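4.2 Task set and workspace

The evaluation concerns the Vetano package as offered by Gesance to laboratories that already own a full-size humanoid. The package consists of a task library, a policy server and a support contract; no hardware is supplied beyond a mounting bracket for the external camera. Our interest was in how much of the advertised desk-tidying ability survives when the package is installed by people outside the supplier, using only the printed guide and the standard support channel.

From the task library we selected the 4 desk tasks that the supplier lists as ready for use: placing a flat book in a file organiser, removing a book from the organiser and laying it on a stack, squaring a stack, and moving the organiser sideways by a short distance. The remaining library entries concern kitchen and shelf work and were left out. Each task is started by a written instruction of one sentence. We used the wording given in the guide and did not search for phrasings that might have done better.

The installation was carried out at 2 sites, referred to below as Dania and Vilela after the buildings in which they are housed. Both used the same release of the policy server, dated 3/4/22 in its change log. The supplier issued a later release during the study — it was not installed, so that results from the two sites could be compared directly.

4.3 Procedure

A trial began with the robot standing at the desk with its arms lowered and ended when the policy reported completion, when the time limit was reached, or when the operator pressed the stop control. The safety tether was kept attached in all trials. It was left slack enough not to carry weight in normal standing, and any trial in which the operator judged that it had taken load was marked as a failure regardless of the state of the books.

Success was scored from the final state only. For the placing task, the book had to stand in one slot of the organiser without touching the hand. For the stacking task, it had to lie flat with at least half its area supported. The operator recorded the score at the desk, and a second scorer, who had not been present, worked from the recording of the fixed camera. Where the two disagreed, the trial was reviewed by Severyn Stelmakh, whose decision was final.

In total 1721 trials were run. Of these, 217 were excluded before scoring, mostly for loss of the network link between the robot and the policy server. Excluded trials were not repeated. The supplier's guide advises restarting the server after every such loss, and we followed this advice throughout, although it lengthened the sessions considerably.

4.4 Sensitivity to desk layout

The guide states that the policies tolerate "ordinary variation" in the position of the desk but gives no limits. We therefore varied the angle of the desk relative to the robot, the height of the desktop, and the distance of the organiser from the back edge. Book stacks were rebuilt between blocks so that the top book did not always lie square with those beneath it. Figure 3 shows a layout in which the desk is set at an angle and the organiser stands behind the stack. 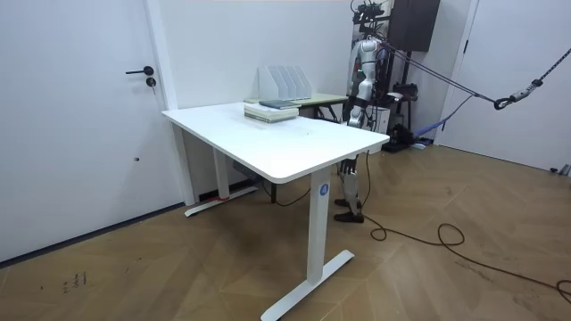

Figure 3. Desk, book stack, file organiser and robot.

Changes in height had little effect on the placing task, provided that the camera calibration was repeated after the desk had been moved. Omitting this step produced a steady offset in the approach of the hand, which the policy did not correct. The guide mentions calibration only in the chapter on first installation, and we consider this a defect in the documentation. Angled layouts were harder. The most common error was an approach aimed at the divider and not at the gap beside it, after which the policy tended to press downwards until the force limit was reached.

Squaring the stack was the least affected of the tasks. Moving the organiser was the most affected, and the support channel confirmed in January that this policy had been trained with the desk parallel to the robot's shoulders — a condition that does not appear in the product sheet. Results for that task are accordingly reported separately in Section 5, with parallel and angled layouts kept apart.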